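I was wrong about the shop owners

A few months ago I wrote here that the small shop owners in our town would vote for the new council list because they wanted lower fees. I was quite sure of it. I had spoken with many of them, I had read the program of the list, and the two things seemed to fit together like a key and a lock. Then the vote came, and in the market district the list got 19 percent. I have been thinking since then about what I did not understand, and I want to write it down while I still remember how certain I was.

I should say first that I did not grow up in this country. I came as an adult, and I got my right to vote after a long wait. Maybe for this reason I take local elections too seriously. My colleagues at Traltex laugh a little when I bring the ballot booklet to lunch. In the place where I was born, we did not have a booklet. We had a poster.

The main question in this election was the street fee. For readers from elsewhere: every business with a door on a main street in Temum pays a yearly fee for cleaning, lamps and repair of the sidewalk. It was 914 until last year, and now it is 982. The increase of 68 is not enormous, but people were angry about it, and they told me so. The woman who sells me bread was angry. The man who repairs shoes near the bus station was so angry that he forgot to give me my shoes. The new list promised to cancel the increase and to freeze the fee for 4 years.

So I made my simple calculation. People are angry about the fee, the list will freeze the fee, people will vote for the list. I see now that this is the way a person thinks who has learned politics from the newspaper.

After the vote I went back to some of the same shops and asked again, this time more slowly. What I heard was different from what I expected. Most of them were still angry. They had not changed their opinion about the money at all. But they were angry at the council in the way one is angry at a brother. They know the council building, they know which window to go to, they know that if you complain about a broken lamp in October it will be repaired in March. It is a bad service but it is a known service. The new list had good numbers and a very nice brochure, and no person from the list had ever stood in line at that window.

One owner told me that she voted for the old majority because "they already owe me an apology." I wrote this sentence on the back of my receipt. I think there is more about politics in it than in my whole article from the summer. 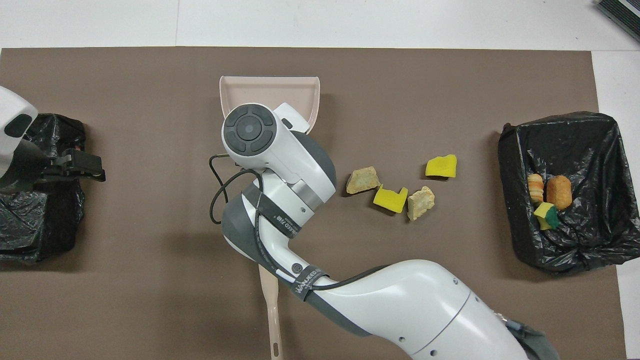 Two lined bins, a pink dustpan and some debris to pick up.

There is a popular idea now that voters everywhere are in revolt. You can read it every week. Whenever a surprising result happens in a big country, somebody explains that the same wave is coming to all the other countries, and to the provinces, and finally to the town council of Temum. I believed in this wave too. I wanted to believe it, I admit, because it made our small election look important, and it made me look like a person who watches important things.

But a wave is a poor comparison for voting. Water has no memory, and the people in the market district have a very long one. Several of them spoke to me about the Fodor bridge, which was promised, cancelled, promised again and then built two streets away from where it should be. This happened before I arrived. For them it is a fresh matter. They do not put it on the side of the old majority or on the side of the new list, since both groups had people in them who were somehow guilty. When the list said "trust us, we are new," the owners looked at the names and found that half of them were not so new.

The second thing I did not see was the question of Greltevico. This is the housing area behind the railway, where I also live, and where the street fee does not exist because there are no shops on a main street. If the fee is frozen, the money for the lamps must come from the general budget, and that means from us also. The list never said this clearly. Many of the shop owners live in Greltevico, one bus stop from me. They would save on the door of the shop and pay on the door of the house. I am ashamed that I needed a shoe repairer to explain it to me, with a pencil, on the paper that my shoes were wrapped in.

I want to be fair to the list. I still think they were right that the fee rose too quickly, and that the council explained it badly. The letter arrived on a Monday, already with the payment form inside, and there was no public meeting before it. A government which sends the bill before the reason should not be surprised when people slam doors. If the old majority reads its result as love, it will make a mistake bigger than mine.
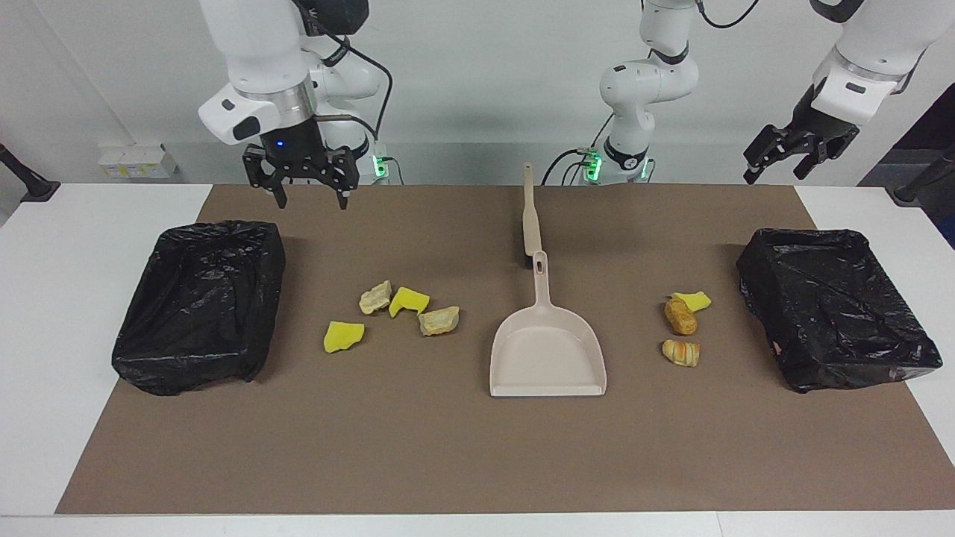
The same table with the beige dustpan and its brush, and small pieces on the mat.

What would I do differently next time? I think I would ask another question. In the summer I asked everybody "what are you angry about?" and I got long and honest answers. I should have asked "who do you expect to fix it?" These are two separate questions, and in my first language we even have a proverb which keeps them apart, but it involves a goat and I cannot translate it in a polite way.

I would also spend less time with the program and more time in the line at the window. I went there last week for a parking paper. I waited for the whole morning and I heard more political discussion than in both of the public debates. People were rude about every side. Then the window opened, and everyone became very polite and said good morning to the clerk by her first name.

Several readers wrote to me after the summer article and said I was naive. I answered two of them in a tone that was not friendly, and I am sorry for it. The comments under that article are open again, and I have left the article as it was, with the wrong prediction in the title.

The new council meets for the first time in December. The fee is on the agenda as point seven, after the swimming pool. I plan to go and sit in the back, and I will write about it here if they get as far as point seven.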